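Yupanqui Stone Counter Sealer – Matte Finish

Item no. 607
Size: 10 fl oz bottle with sponge cap
For use on: marble, limestone, travertine
Not for use on: laminate, painted surfaces, stove tops

Yupanqui is a water-based sealer for indoor stone counters. It soaks into the stone and slows down stains from oil, coffee and juice. It leaves no shine and does not change the color of light marble.

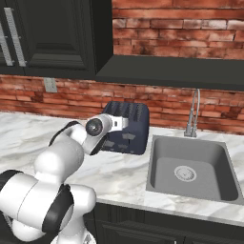
OSUVBRIDGE, May 4, 2025 – The sealer now ships with the sponge cap in place of the spray top. The formula is the same, and bottles with the old top can still be returned unopened to our Womirberg store.

How to apply

Clear the counter and wash it with mild soap. Let it dry overnight. Wipe on a thin coat, wait 10 minutes, then buff off what is left with a dry cotton cloth. Most counters need 2 coats. Keep food off the surface until the next day.

Wipe drips off cabinet doors and handles right away with a damp cloth. Dried sealer leaves a white haze on dark paint.
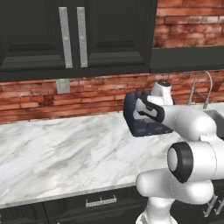

Dark raised-panel cabinets with silver handles.

Coverage is around 281 square feet per case. Old or honed stone takes more – test a small corner first. The sealer can also be used on stone backsplashes, but it is not made for brick.

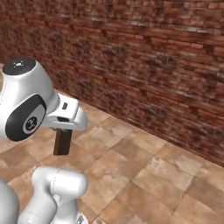

Brick wall and tiled floor, white arm at left.

Store above freezing. Orders from Skukumitz ship on weekdays. We do not ship liquids to cold-weather addresses from November until spring.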